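トイレの便座の裏と付け根を、外さないで掃除する方法を教えてください

Viorica Todorova
2020年5月31日

はじめまして。日本語で質問を書くのは二回目です。読みにくい文がありましたら、すみません。

家のトイレの掃除について質問します。便座とふたを上げて掃除をするとき、便座の裏側はきれいに拭くことができます。しかし、付け根の部分(ちょうつがい、と辞書にありました)は便器との間がせまくて、布が入りません。三月に今の家に引っ越してから、毎週拭いていますが、付け根に薄い黄色の線が残っています。

トイレは白い一体型で、座るところは細長い形です。となりに、つまみの付いたトイレがもう一台あります。トイレの部屋の壁は全部白くて、床は灰色の大理石の模様のタイルですから、強い洗剤がはねることも心配です。

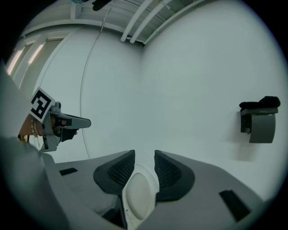
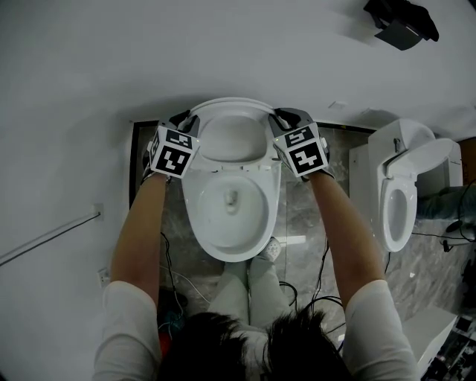
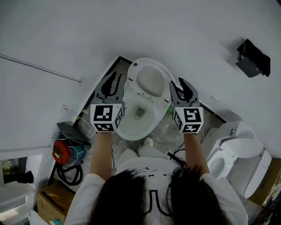
今まで使った洗剤は、Mirkierの中性のスプレー(477円)だけです。お店の人にFendentという酸性の洗剤(612円)も勧められましたが、まだ買っていません。大理石は酸に弱いと本で読みました。私の床は「模様」だけだと思いますが、材料の名前は説明書に書いてありませんでした。

お聞きしたいことは次のとおりです。便座を外さないで、付け根の線を取ることができますか。また、酸性の洗剤を使う場合、床はどのように守ればよいでしょうか。便座を外す方法もあると聞きましたが、私は工具に慣れていませんので、できれば外したくないです。

よろしくお願いいたします。

tairu_no_ie

外さなくてもできると思います。私も外国から来ましたので、最初は洗剤の種類がよくわかりませんでした。

私の方法を書きます。トイレットペーパーを細く折って、中性のスプレーを十分にしみこませます。便座を上げたまま、それを付け根のまわりに置きます。10分ぐらい待ってから紙を取り、古い歯ブラシで軽くこすってください。歯ブラシの毛を半分の長さに切ると、少しかたくなって、せまいところでも使いやすいです。最後に、水でぬらした布で二回拭きます。洗剤が残ると、便座のプラスチックが変色することがあるそうです。

スプレーを直接付け根に吹くことは、おすすめしません。温水洗浄の機能がある便座でしたら、すき間から中に液体が入って、故障するかもしれません。

床は、古いタオルを便器の前と横にしいてください。新聞紙はぬれるとインクが付く心配がありますので、私は使いません。

nekoashi

便座ごと交換すればいいと思います。Nisitzで安いものが1889円でした。

minato_k

上の方の交換の意見ですが、一体型のトイレは合う便座が限られていますので、型番を調べる前に買わないほうがよいです。

酸性の洗剤について書きます。黄色の線が尿石でしたら、中性ではなかなか取れません。その場合は酸性のものが必要になりますが、塩素系の漂白剤とは絶対に一緒に使わないでください。同じ日に使うことも避けたほうが安全です。窓がない部屋でしたら、換気扇を回して、ドアも開けてください。

床のタイルは、焼き物のタイルでしたら短い時間で拭けばだいたい大丈夫ですが、本物の大理石はつやがなくなります。目地のセメントも酸に弱いです。材料がわからないときは、家を管理している会社に聞くのが一番確かです。それから、便座の金属の部品にも酸性の洗剤を付けないでください。さびることがあります。

Viorica Todorova

tairu_no_ieさん、minato_kさん、nekoashiさん、ご回答ありがとうございます。

今日、紙と歯ブラシの方法をやってみました。右側の線はほとんど見えなくなりました。左側は少し残っていますので、来週もう一度やります。床の材料は管理会社のLandryにメールで聞いています。返事が来るまで、酸性の洗剤は買わないことにします。

一つだけ、追加で教えてください。便座の裏のゴムの足は、回して外してもよいものでしょうか。足のまわりにも同じ色の線があります。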